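Unit 4: Reading a household budget survey
Course tutor: Bezawit Kahsay
Reading for this unit: Mac Mathúna, chapters 3 and 5

These notes go with the second September session. Bring them with you, along with the Horkismont tables, which we will be using again in Unit 5.

What a budget survey is for

A household budget survey asks people what they spend and what they spend it on. The results are used to set the weights in a price index, to compare living costs between areas, and to see how spending changes with income or family size. It is a different thing from an income survey, though many surveys collect some income details as well.

The Horkismont survey is a good one to learn from. It is small, the method is written down in full, and the mistakes were reported by the people who made them. Letters went to 3,699 addresses. Of these, 2,860 households sent back a diary that could be used. The response rate is therefore 77 per cent, which is high for a diary survey.

The diary

Each household kept a diary for 14 days. Every adult wrote down each payment on the day it was made, with the shop or firm, the item and the price. Rent, fuel bills and insurance were left out of the diary and covered in a separate interview, as a two-week period would catch some households paying a quarterly bill and miss others altogether.

Mac Mathúna notes two common problems with diaries. The first is fatigue. Entries are fuller in the opening days and thinner towards the end, and small cash items go first. The second is that some kinds of spending are under-reported from start to finish. Alcohol, tobacco and sweets are the usual ones. A survey can be checked against sales figures to see how large the gap is, but the check only works for goods that are sold mainly to households.

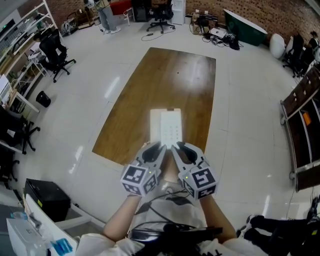
Why is the diary kept for two weeks when one would be less work for the household?

Many households do one large food shop a fortnight, or are paid every two weeks, and a single week would show them as spending either a great deal or almost nothing. Two weeks evens this out for most of them.

Averages and who is in them

Take care with the word "average". The Horkismont report gives mean spending per household, and this includes households that spent nothing on the item. If one household in five buys petrol, the mean for petrol will look very low to anyone who runs a car. Table 6 gives the second figure, mean spending among those who bought the item. Say which one you are using every time.

Household size matters too. A household of five spends more on food than a household of one, but less per person. Dividing by the number of people is too blunt, as children eat less and heating is shared. Most reports use an equivalence scale, which counts the first adult as one and each further person as a fraction. We will work through a scale in class.

Sample size and small groups

Early plans for the survey aimed for some 3,000 diaries, so the final number was a little short. For the whole area this makes hardly any difference. For small groups it can. There were very few lone parents in the Ristska district – too few to publish – and their figures were joined with those of the next district. Look for footnotes of this kind before you quote a district figure.

For next time

Read chapter 5 of Mac Mathúna up to the section on weighting.
Work out the equivalised spending of the three households on the back page of the Horkismont tables.
Write half a page on why the rent figures were collected by interview. Hand it in at the start of the session.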